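Tuesday at Tallcombe: an open day with cups

The Tallcombe open day gets 1,000 visitors in a good year, and the parking lot was built for 33 of them. I left the car by the feed store and walked.

The program promised "tableware in everyday use," which I took to mean lunch. It meant a big white table and some steel cups. Rizwan Kazmi, our guide, has strong views on cups. A cup should be stored upside down, he told us, and anyone who stores one right side up is collecting dust on purpose. Ghazala Bangash, who runs the Brorkberg kitchen shop and had come along to look at the Gonda range, said her customers prefer to see the inside. They had clearly had this argument before, and I think they both enjoyed it. 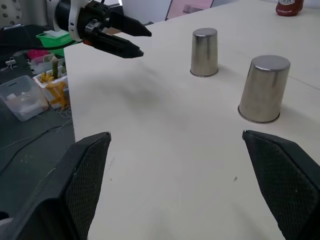 Two steel cups, stored the Kazmi way. Ketchup at the back.

I liked the cups more than I expected to. The slim one has a brushed finish, which I'm told hides fingerprints, and a rim that flares out enough to keep it steady on the table. The other is shinier and would show every thumb in my house. I asked the price and was told the price list was in the other building. The other building had a very nice price list for chairs.

There was ketchup on the table but nothing to put it on, a situation I raised twice. Coffee was served at 11:00 from a Cocco machine in the hallway, in paper cups. I looked at Rizwan when I got mine and he looked at the floor.

After coffee we were supposed to hear Pieter De Haan on the history of the place, but he was stuck behind a tractor. Zeeshan Yousafzai filled in with a talk on small parts - caps, lids, rings, the things that roll under the fridge. The Tallcombe catalog lists 2,376 items, and 1,084 of them, he said, would fit in a closed hand. I spent much of the talk wondering who had tried.

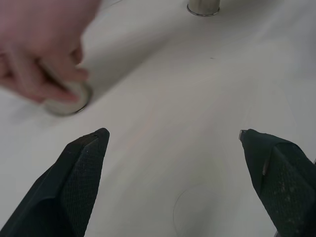 Small, round and held at a tilt. The hand was quicker than the shutter.

Practical notes, if you're going next year. Wear flat shoes, the hallway floor is polished to a dangerous degree. The toilets are past the chairs. Eat first. Pieter turned up at half past two and gave his talk to four of us in the parking lot, and it was the best part of the day.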